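Chapter 4
Can It Fold a Towel Yet?

I teach a night class on automation, and the first question every term is some version of "so when do I get one that does the laundry?" I used to dodge it. Now I hand out a list of chores and ask people to rank them from easiest to hardest for a machine. Most of them put welding a car door near the bottom and wiping a counter near the top, and most of them have it backward.

A welding arm does the same thing in the same place all day long. A kitchen counter has crumbs, a wet ring, a phone and somebody's homework on it, and a different mix tomorrow. You and I sort that out with our hands before we've finished thinking about it. So let's start with hands.
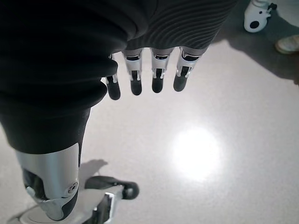
Fingers are where a lot of the money goes, and I can see why! If a machine is going to use our mugs, our door handles and our brooms, it helps to have something shaped for them. But shape is the easy part. Knowing how hard to squeeze a paper cup, or noticing that a sock is starting to slip – that's touch, and touch is still patchy.

When I visited the Stenilitz parts warehouse in July, the machine on trial there had moved 600 boxes in a shift and dropped very few. Then a bag of loose washers came down the line, soft and lumpy, and everything stopped until a person picked it up. I came home pretty impressed by the boxes and still thinking about that bag.

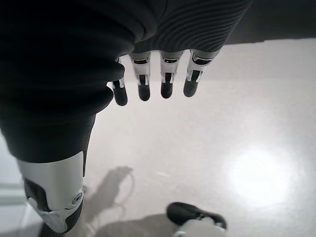
Kendra Kowalchuk told me I was being too hard on the thing. Her view was that 600 boxes is 600 times a person didn't have to bend down, and that if a human has to step in for the odd bag, fine, that's a decent job for a human. She'd take a machine that only loads the dishwasher, she said, as long as it does it every night.

I've come around to part of that. In this chapter we'll take chores one at a time, starting with lifting and carrying, and ask how often a machine can finish each one with no help.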